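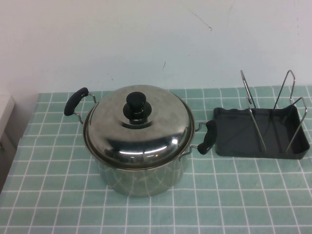
Skedier Shared Kitchens — Kit and Stores

Ask the woman who looks after kit at Skedier what she thinks of the stockpot and she takes her time answering. "It's a pot," she says. "I was told it would change how we do Friday soup. It holds soup."

The pot is stainless steel, with a domed lid and a black knob on top. It was ordered through Funditz in February, after a long argument by email that she would prefer not to go over again. The old aluminium one cost nothing, and she still thinks it had years left in it. I put it to her that the old one had a dent the size of a fist. "Dents don't leak," she says.

Her main complaint is the shine. The outside is like a mirror, and she doubts that anyone cooking for 80 people wants a mirror. "You put it down on the checked cloth and you get the whole cloth back at you, bent. Then you see every smudge on the lid. So people polish it, and that's ten minutes gone when they could be chopping onions."

I say that it does look smart next to the drying rack. She isn't having that either. The rack, in her view, is the wrong size for this kitchen. Plates and mugs, fine. A big pot has to stand beside it and be dried by hand, and the brochure from Flostusance, who supplied the rack, was silent on the matter. I haven't seen the brochure, so I can only report her side.

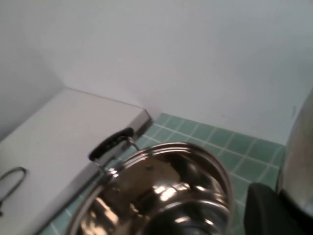 The stockpot with its lid off. The handle in view is black, on a metal bracket.

On the handles she softens a little. The grips are black and stand well out from the body, and she admits they give you something to get hold of. Would she carry it full? "No. Nor should you. I don't care what the handle is made of, it's a two-person job once there's stock in it."

She is just as doubtful about the claim, passed on by a cook at the Þrastardóttir hall, that a bright inside is easier to keep clean. "Easier to see it's dirty, I'd say. That's a different thing." Her own method is hot water, a soft cloth and 45 minutes of leaving it alone if anything has caught. She has tried the paste that came recommended and went back to the cloth.

So would she send it back? There is a pause, and she moves the lid a little way along the worktop. "I've lost the receipt," she says. "Ask me again when we've done a winter with it."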